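Home | Workshop Supplies | Cleaning | Adhesives | Contact

Herska 228 Contact Cleaner

Herska 228 is a fast-drying solvent cleaner for electrical contacts, edge connectors and bare metal parts. It is made by Studel and sold through Sarantis in cans and in refill drums. It contains no silicone and no added lubricant.

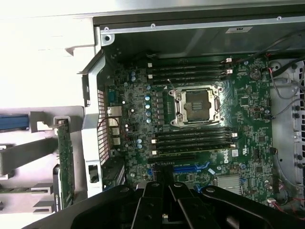
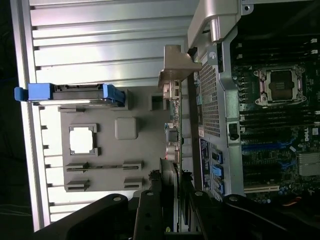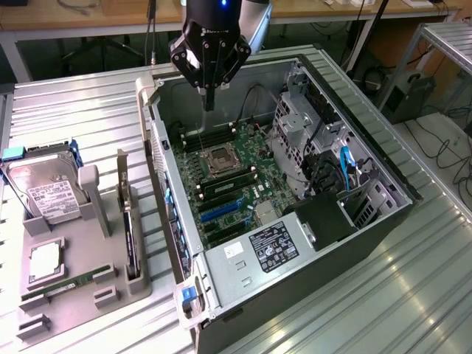
Application

Disconnect the equipment from power. Shake the can and spray from a short distance in brief bursts. Let the liquid run off and wipe up any pooling with a lint-free cloth. Heavy grease needs a second pass with a soft brush. Allow the part to dry fully before power is restored.

Do not use on polycarbonate or polystyrene. Test painted surfaces on a hidden spot first.

Ordering

Part 821: single can, straw included
Part 4000: refill drum, tap sold separately
Minimum order for part 821 is 3 cans. Drums ship by ground freight only.

The straw fits all Ivari trigger heads except the older screw-on type. Stock of the older head ends in December.

Storage

Flammable. Store upright in a cool, ventilated place away from sparks and direct sun. Do not pierce or burn the can, even when empty. Wear gloves and eye protection during use.

The safety data sheet was revised Thursday, September 25, 2025, and replaces all earlier versions. Requests for printed copies go to Mhairi Crichton at the Sarantis order desk.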